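Wevberg adds two-arm scenes to Akanda simulation kit

3 min read

Wevberg has released an update to Akanda, its simulation kit for testing robot arm programs before they are loaded onto hardware. The new version adds a set of two-arm tabletop scenes and a second rendered view at the gripper. It went on sale Tue 8 December.

The kit is sold by the seat. A single-user license costs $649 a year, and a site license covering 20 users costs $1759 a month. Existing customers on either plan receive the update at no charge. The October release remains available for download and will get bug fixes only.

Earlier versions handled one arm per scene. Users who needed two had to run separate sessions and merge the logs by hand, and contact between the arms was not checked. Akanda now steps both arms on the same clock and reports contacts between them in the same log as contacts with objects. Each arm can be driven by its own program or by a shared one.

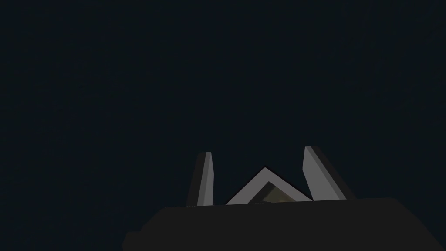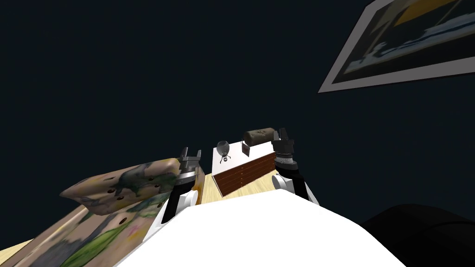

Rendered views from an Akanda session.

Room contents are set in a plain text file. Wall color, furniture, object size and lighting can each be fixed or drawn from a range, and the seed is written to the log so that a run can be repeated. Low light is supported as a setting and is turned on by default in 19 of the supplied scenes. Mared Owen, product lead at Wevberg, said default lighting had been too even in past versions. "Programs passed in our scenes and then failed next to a window," she said.

The gripper view can be saved at a different rate from the room view. Depth output is available for both. Soft objects are still treated as rigid, and cloth and cable are not supported. Owen said work on soft contact had started but gave no release date.

Akanda reads arm models in the Iduvum format as well as its own. Models made for the October release load without changes, but saved camera settings do not carry over and have to be entered again. A trial version is offered with one scene and no log export.

Related
Torkomon changes license terms for gripper software
Iduvum format: what is in the new draft
Wevberg opens second support desk
Choosing a depth setting for tabletop work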